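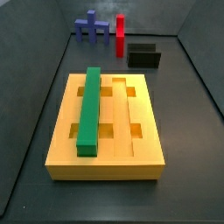
Afia Agbenyega wrote to us in September to ask why a method that plans a whole assembly before it moves anything should still need to practice, and since her question is the one we get most often in one form or another, it seemed only fair to let it open the page. We've gathered up the others underneath. If yours isn't among them, please do write, we really do enjoy the mail.

So why does it need to practice?

The planner (we call it Zunus, and there is no clever meaning behind the name, I'm sorry to say) works out an order for the pieces from their shapes alone. It can tell that a long bar has to go down into its channel before another piece can cross over it. What it can't tell from shapes is how a piece behaves when it goes in a hair crooked and one corner catches on the wall of the slot. That part is learned by trial, a great many trials, and the plan and the practice are then stitched together. Afia's hunch was that a good enough plan would make the second half unnecessary. We had the same hunch for most of a year!

What is the task, exactly?

A board with channels cut into it and a handful of pieces that belong in or on it. The board stays where it is. The pieces start out on the floor of the workspace, some lying down and some standing on end, and each one has to be picked up, turned the right way, carried over and lowered in. The system is told what the finished assembly should look like and nothing about the order.

Why such plain blocks? Couldn't you use something from real life?

We get a little teasing over this one. Square bars and square slots are easy to describe and hard to fit, and that combination is a gift when you are trying to find out why something failed. With a real gearbox you have grease and springs and threads all muddled in together. With a bar and a channel, a failure is nearly always one of two things: the piece arrived tilted, or it arrived in the wrong order. We would love to get to gearboxes someday.

Do the colors matter?

To us, very much, as it lets us talk about "the red one" in meetings without anybody reaching for a drawing. The learned part never receives color at all. It is given the position and tilt of each piece along with the forces felt at the wrist, and that's the lot.

How many trials did the practice take?

We gave it 2,000 trials per board. The boards themselves come in 11 layouts, from a single straight channel up to the crossed kind with long channels one way and short ones the other. The crossed boards are where the planner earns its keep, as you can get yourself into a proper muddle by putting a piece down too early.

And how well does it do?

Our final test was 126 assemblies on boards held back from practice, and the combined method failed on 3 of them. All three were the same mistake, a bar let go before it had settled fully to the bottom of its channel. We were pleased with the number and a bit embarrassed by the mistake, which a person would have felt with a fingertip. Please don't read too much into one test on one set of boards. We would like to see it repeated by somebody who isn't us.

What did you compare it with?

Two things. The first was the planner by itself, with a plain straight-down motion for every insertion. The second was practice alone with no plan, following the recipe in Witkowska's thesis as closely as we could manage. The planner alone got the order right and jammed a good deal. Practice alone was lovely at single insertions and hopeless once an order was needed.

Does it know when it has jammed?

Usually. It watches for the downward force climbing while the piece has stopped going down. When that happens it backs off a little, wiggles and tries again, and if the wiggling doesn't help it asks the planner for a new order. That last step took us the longest to get right, and the early versions would cheerfully replan forever.

Can I have the boards?

Yes, you can! The drawings are on the Cenell downloads page, along with the Feller test scripts. Print or mill them in whatever you have handy, but do measure your slots afterward, as a tight slot will spoil a whole afternoon of results before you notice.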